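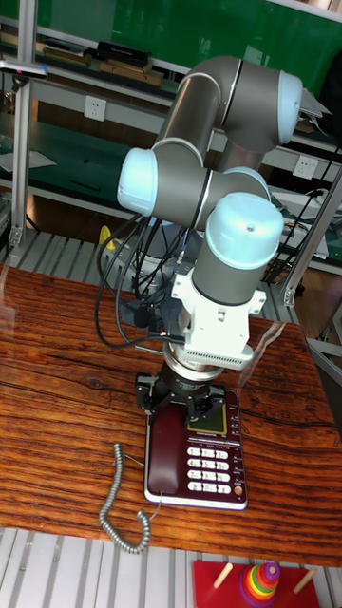 Brindside Bench Rules, data card and house rules. The rules exist so that two recordings made under the same name can be compared without an argument. They were written after the arguments. Contact tasks come first in the card, as they cause the most trouble: when a gripper is pressed down on top of a desk telephone with its handset still in the cradle, a pair of fingers can rest on the display, the keypad or both, and every annotator will have a favourite. Our rule is that the label names the object and the nearest part, in that order, and stops there.

Version
August 2, 2020. Replaces the Wosville draft, which had a very good rule about tea and very few about robots.

Contents
1,681 episodes recorded, 1,096 released. The rest broke a rule below, mostly rule 3.
49 task names. Please do not add a fiftieth without reading the naming section, which is short for this very reason.

Rules for recording
1. Clear the arm's reach before the arm is powered. "It will probably miss it" is not a clearance.
2. Cables on the arm get enough slack for the full move and are clipped near the wrist. Check the clip by hand.
3. The task name is chosen before recording starts. Naming an episode after whatever the robot did is a form of fiction.
4. One person at the stop button, doing nothing else. Reading counts as something else.
5. Failed grasps are kept and marked as failed. Siltik format has a field for it. Use the field.
6. Speed stays at the bench limit, including when visitors come. 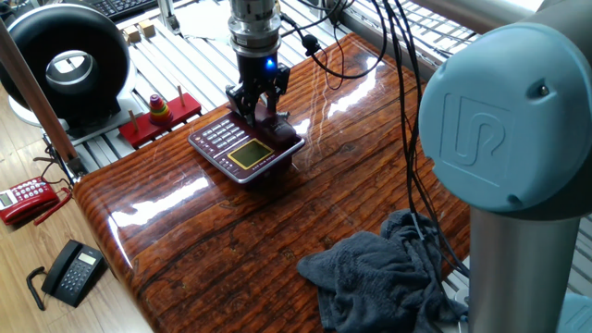
Handset tasks have a section to themselves. Pick, lift and replace are separate names, and an episode holding more than one of them is split at the point where the fingers open or close. Fingers closing round a handset, as on the maroon phone, are labelled by where they close: one end is "grasp, end"; "grasp, middle" is another name, and "grasp, sort of" has been removed from the list twice. The towel on the same table goes down as "present, not handled". Anything on the tabletop that the task doesn't mention gets that entry, however dull it looks.

Spare objects
Phones waiting on the floor are outside the task and are not labelled. They are still trip hazards, so keep them off the walking side.

Checks before release
Each episode is watched by 2 people, separately. If they disagree on the label, the episode goes back to the queue. If they disagree a second time, the Fernandes sheet decides, and complaints may be addressed to the sheet.

Known gaps
Glossy tabletops throw window light back at the cameras. We have no rule for this yet beyond writing "glare" in the notes.
Coiled cords are labelled as part of the phone, which is wrong about as often as it is right.

Changes
Send them as a edit to this file with one rule per change. Edits headed "minor tidying" will be read with particular care.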